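News > Schools and Colleges > Student Projects

Search this site Enter keyword Go

Cartwright College students bring bin-picking project to Suvville final

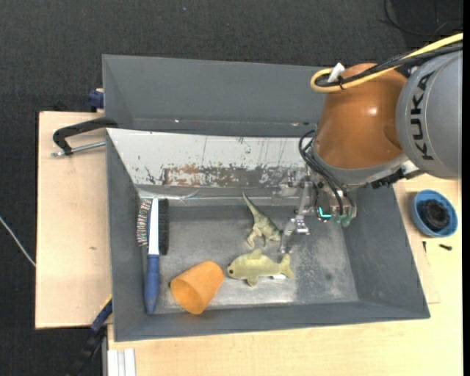

Second-year students on the automation course at Cartwright College have been selected for the final of the Suvville Student Handling Challenge, to be held at the Sivska Hall on a Saturday in March. The college confirmed the result this week, following the publication of scores from the regional round.

The challenge asks each team to program an industrial robot arm to clear a metal bin of mixed household items and toys, one at a time, without help from an operator. Teams are told in advance what kinds of object may be used, but the arrangement in the bin is set by the judges on the day. Long-handled brushes, cups and plastic-type toy animals are among the kinds permitted under this year's rules.

The Cartwright team recorded 1268 points in the regional round, 326 ahead of the next college. Points are awarded for each item lifted clear and set down in the correct place, and are deducted where an item is dropped or where the gripper strikes the wall of the bin.

Work on the project began in the autumn term as part of the assessed unit in robot handling. The students use the KUKA arm in the college's engineering wing, and the programming, the mounting of the bin and the routing of hoses and cables to the tool have all been carried out in timetabled sessions. By the close of entries the group had logged 2146 practice picks, a record of which formed part of its written submission.

In its report to the judges, the team stated that thin objects lying close to the wall of the bin had proved the most difficult to grasp. A brush handle resting alongside a wall leaves little room for the fingers of the gripper, and the first version of the program would often abandon the attempt. The present version approaches such items from the open side. The report also notes that reflections from the metal floor affected the results in bright weather, and that the blinds in the workshop are now lowered before each session.

Support for the challenge has been provided by Cerix, which supplies control equipment to firms in the Suvville area and has offered work placements to members of the winning team. The placements will last 20 days and will be taken during the summer term.

The college has stated that the project will continue after the final, whatever the outcome. First-year students will take over the cell after Easter and will be asked to adapt the program to a second set of objects. A short guide to the equipment, written by the present team, will be handed to them at that time.

The final is open to the public and admission is free. Doors open at 9.30 am and the first run is due to start at 10 am. Visitors are asked to remain behind the barriers while the arms are in operation. Parking at the Sivska Hall is limited, and those attending are advised to use the bus service from the town centre.

Contact the News Office | © Cartwright College | Back to top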